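December 2020, bench notes, Helstead room

Right, the table. I promised I'd write up where we got to with the new top before I forget which finish was which (again). The Rana sheet is the gray marble pattern, the one we went back and forth on all through November, and I'm so glad we went with it! The plain gray looked like a school canteen. This one has some movement in it, and with the clipped corners and the soft curve down the sides it looks like furniture and not like a bench somebody dragged in.

Jokden quoted 395 for the top with the corners done, Batetti wanted more and couldn't do the curve, so Jokden it was. Delivery took 12 days. Legs are the slim dark ones, and I still think they look a bit thin for all that tabletop — but I leaned on the corner as hard as I could and it didn't budge.

Things I want to sort out next:

Glare. The ceiling light lands on the surface as a bright round spot and it's right where you'd naturally set something down. Try the matte wax on the offcut first, 200 grit before it, and go easy.

Clutter. I put flowers on it to make it feel finished (orange, peach and cream, they look great on the gray) and of course the table had other plans. Bottle with the red cap, the tumbler with the mint lid, the tray, all camped out behind the vase. I like the tray there, though. Maybe the bottle and tumbler should live in it.

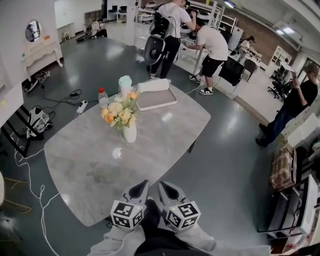 Note left under mine on the shared page: go for a lower vase if people are going to sit across from each other, and don't wax the whole top until the offcut has had a week of coffee cups on it.

Fair on both. Offcut goes by the kettle tonight. I'll look for a lower vase too, but the white one stays until I find something I like as much.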